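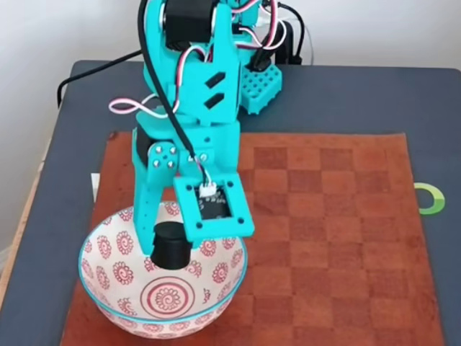
Equipment plan approved: two more arms on the way by July

7 Jan 2026

Great news to start the year - our request for two more tabletop robot arms has gone through! The order covers the arms, a box of spare servos and enough filament to print replacement parts ourselves, and everything should be on the benches at Tutdale by July.

Modupe Osagie put the plan together over the fall and got quotes from Tesero and Levau. Tesero came in a little higher on the arms but will sell servos one at a time, and that settled it. Anyone who has waited on a full kit just to replace one wrist motor will understand why we were cheering.

The arms will be the same type we already use for pick-and-place work, where a small black cylinder goes into a bowl on the chessboard mat. It's a simple job and a wonderful way to learn, and so many of you signed up for it last term that the booking sheet ran to 24 names. More arms means more time at the controls for everyone.
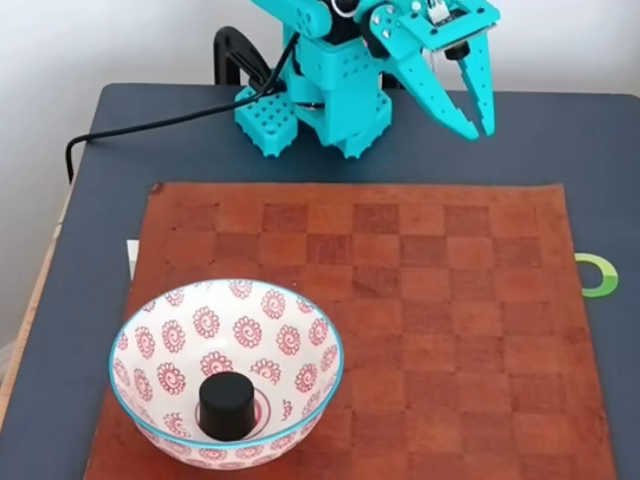 Tutdale Makers - Robotics Group

Printing our own brackets and gripper fingers keeps the cost of upkeep low, so most of the yearly money can go to the things we can't make: motors, control boards, power supplies and cables. Modupe has set aside $200 for that, and anything left over carries into next year.

Dagmar Trnka is working out the room layout now. Each arm needs its own outlet and a clear stretch of table, and she would love to hear from members who have ideas about cable routing (yes, she has already heard the one about tape). We also need to decide whether the new arms get matching mats and bowls or something different to pick from. Blocks, cups and bottle caps have all been suggested, and all three would be fun to try.

The full price list is in the Mohammed Room, pinned up next to the booking sheet. Comments on the spare parts list are welcome until the order goes in - send them to Modupe, and please include the part name and how many you think we need.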